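Learning to like the slow bus

5 February 2019

The 40 from Pludlow to Nutstead takes an hour and ten minutes if the level crossing is up, and I have now given it most of a winter. The car failed its MOT in a way that made the mechanic go and fetch a second mechanic, so the bus it is.

I had forgotten what buses are like. You stand in a shelter with a bench designed to discourage sitting, reading a timetable printed in July for a service that changed in the autumn. Then two come along, one of them marked Not In Service and driven by a man who waves.

The route was plainly drawn by someone who had been told to visit all their relatives in one afternoon. It goes past the garden centre, round the back of the hospital, up to the new estate, back past the garden centre (other side) and only then shows any interest in Nutstead. By the second sighting of the garden centre I have usually decided I need compost.

The upper deck is where I've settled. Front left, for the view into people's first-floor windows and the alarming business with the branches on Mill Lane. There is a heater under that seat which works or doesn't according to its own beliefs.

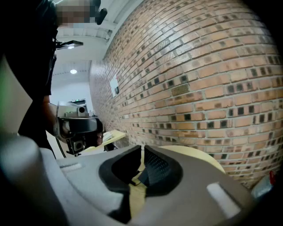
Is it cheaper than running a car?

It depends what you buy while you wait. The fare is £2 each way, and I was very smug about that until I started going into the bakery opposite the stop.

My friend Marama Cosgrove has been taking the same route to work for years and regards me as a tourist. She gave me three pieces of advice: never sit over the back wheel, have the ticket ready before the doors open, and don't talk to anyone before the hospital. After the hospital you can talk as much as you like. I broke the last one in my second week and heard a great deal about a stranger's guttering.

I've read four novels since November, which is four more than I managed last year. I have also learned which houses still have their Christmas tree up. There's one on Station Road with the lights going every evening, and I'm rather hoping they hold out until Easter.

The mechanic rang on Friday with a price for the car. I said I'd think about it, and then had to hang up because the bus was coming. It was the Not In Service one. He waved.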